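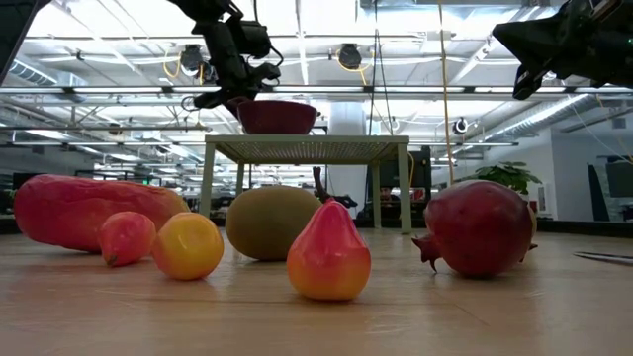 More shade over the stalls would be the nicest present anyone could give the Saturday market in Landeg, one longtime shopper wrote in the suggestion book, and it seems a good many of her neighbors feel the same way. The town has now set aside money for two long canvas awnings along Jirard Street, where the fruit and vegetable sellers set up, and they should be in place by June — in good time, we hope, for the peaches and plums.

The market has grown a great deal since it moved over from the old Stultov parking lot, and on a fine morning it now draws 1,000 people to its 64 stalls. Street parking on Jirard will be closed while the posts go in, but the Gunance Road lot stays open and free all day. Sellers who would like a spot under the new canvas can put their names down at the town office until 2 p.m. on market days.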